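Speaker notes: Small Storage, Long Use
Talk for the Skumumthorpe home repair evening, July

Opening (keep it short)

Good evening, and thank you for coming. Please excuse my accent; if I say a word in a strange way, raise your hand and I will say it again. I will talk for the first part, then we have a break with tea, and after the break you can bring your questions and your drawers.

I want to speak tonight about how people open things at home. It sounds like a very small subject. I worked 17 years in the after-sales office at Zoltwood, and in these years most of the letters I read were about drawers that stick, handles that come loose, and fronts that get dirty in one place only. Very few letters were about the wood itself.

Slide 2: The complaint book

Pause here and let them read the slide.

In my last year at the office I took the complaint book home and read all of it. There were 2,741 entries. I sorted them in the evenings at the kitchen table. The group that surprised me was the one for handles and pulls, with 462 entries. Customers did not write "the handle is bad." They wrote "my sleeve catches on it" or "my mother cannot hold it." So the problem was often the hand, the clothes or the height, and we in the office had always looked only at the screw.

Ask the audience: who has a handle at home that is loose at this moment? Wait for the hands. Do not make a joke about it, last time it took too long.

Slide 3: Three ways to open a drawer

First, the knob. It is cheap and easy to change. It has one screw, so it turns, and when it turns it becomes loose. A small drop of thread glue helps. Do not use wood glue, you will be sorry later.

Second, the bar handle. It has two screws and does not turn. It is good for heavy drawers and for people with stiff fingers, because you can use the whole hand. It catches pockets and bag straps. 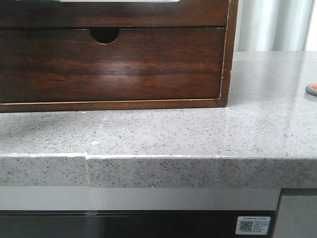
Third, the cutout, where there is no handle at all and you pull the wood itself. Plisteo used it in all their small cabinets when I started, and many people in this town still have one. The half-round notch at the top center of this lower drawer is the usual form. Nothing sticks out, so nothing catches, and there is no screw to tighten. The weak points are different ones. Dust can fall in through the opening, and skin oil collects on the edge, and on some finishes it makes a dull spot after a few years.

(If somebody asks about children's fingers: say that the edge should be rounded and sanded smooth, and show with the sample board.)

Slide 4: Care of a cutout

Wipe the edge with a cloth that is only a little damp, then with a dry one. Once a year take the drawer out completely and clean the inside of the front. If the edge feels rough, use fine sandpaper folded around a pencil, and go with the curve. Finish with a thin coat of wax. In my experience two thin coats are better than one thick coat, but you must leave a night between them.

Do not spray polish directly into the opening. It goes on the things inside, and paper will keep the smell for months.

Slide 5: When the drawer still sticks

Look at the runners before you blame the front. Rub a candle on wooden runners. For metal ones, clean first, then oil very little. The Navarro runners from the older kitchens have a small clip on the left side; press it up, not down. I pressed it down for a long time and broke several.

Check also that the cabinet stands level. A folded piece of card under one corner is enough for a test.

Before the break

Remind them that the tea is in the back room and the sample boards can be touched. Ask people with heavy drawers to come to the long table first. Collect the pencils.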